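Buying for the Sweater Problem

Ask Catherine MacBrayne what she is shopping for and she doesn't start with robots. She starts with laundry. Her outfit, Clurkilley, wants machines that can fold clothes in ordinary bedrooms, and last March she sat down with a blank budget sheet and a very big grin.

"Everybody wants to price the arm first," she says. "I wanted to price the hands!"

So the first money went to hand-held grippers, the kind a person carries to the bed and works on real knitwear.

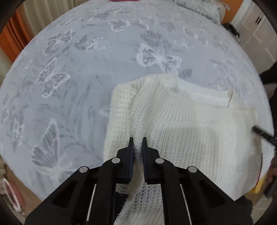
A cream knit sweater on a butterfly-print bedspread, with a gripper over it.

The grippers came in at $1,064 each, and Hae-won Son, who keeps the books, planned for nine. Spare finger pads got their own line, and so did cases, chargers and storage. Clothes did too, which delighted me – I have read a lot of equipment plans and had never seen one with a column for cardigans.

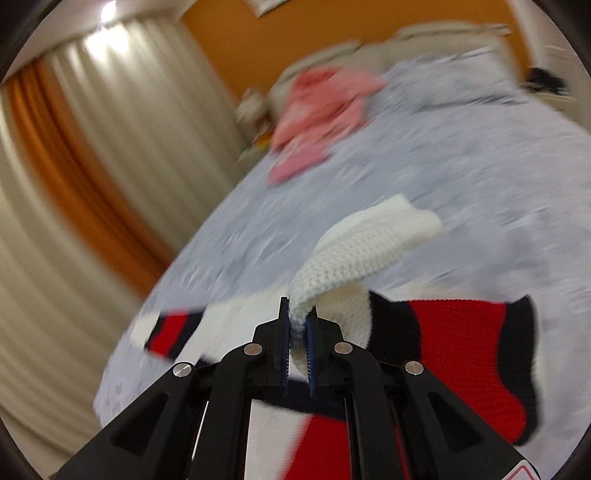

Storage was the line that grew. Son had put down $1,073 for drives and ended up asking for $2,154, and she would ask for more next time. Knitwear eats up sessions. When the fingertips pinch a white fold and it comes up twisted, with black and red sleeves spread out to either side, you can see why one try per garment won't do. The team wants many passes on every piece, and all of it has to be kept somewhere.

The arms themselves are still on paper. Saimi Kemppainen has quotes from Pluvorura and Coltex pinned over her desk and is in no hurry to sign either one. She wants delivery dates, and a service contract she can read in one sitting. MacBrayne would like a decision by the end of September 2019. Kemppainen just laughs and goes back to her quotes.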